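Print this message | E-mail this message to a friend
Filed under: Collecting > Playing Cards > Stock & Finishes

From: Brayden Turcotte
To: cardstock list
Subject: Re: Gista second run, stock and cut

Vernon Thibodeau wrote:
> My two Gista decks don't match. The one from the second run
> is stiffer and won't faro from the top without forcing. Has
> Petrenko changed stock, or is it the cut? Colour on the
> backs looks the same to me.

Vernon,

Same stock, different cut. The first run of 1000 was cut face to back and the second, also 1000, back to face. Josée Petrenko confirmed this when I ordered in August. A deck cut back to face resists a faro from the top and weaves cleanly from the bottom. Turn the packet over and try again before you return anything.

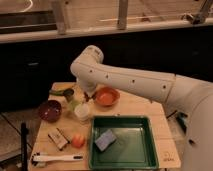
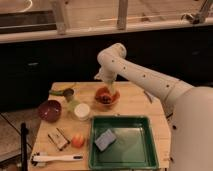
Stiffness is a separate matter. The second run has a heavier coating and was packed sooner after printing, so the cards hold their set until they have been handled. I put 200 riffles through mine and the difference was gone by 70. Surface matters when you test: on a bare wooden tabletop like the one in both pictures, the bottom card grips unevenly and a ribbon spread will break where it would run on a close-up mat. Use the mat for both decks or the comparison means nothing.

The tuck boxes can be told apart by the flap. First run has a square thumb notch, second run a half-moon. The seals are identical. Mieczysław Głowacki has a Brulten gauge and may be willing to measure a card from each.

Brayden
Stevedton

Comments (3)

Wiremu P.: Half-moon notch here and it faros from the bottom, as described.

Vernon T.: Turned it over and it weaves. Will report on the stiffness after more handling.

M. Głowacki: Send one joker from each run and I will gauge them. Unbent, please.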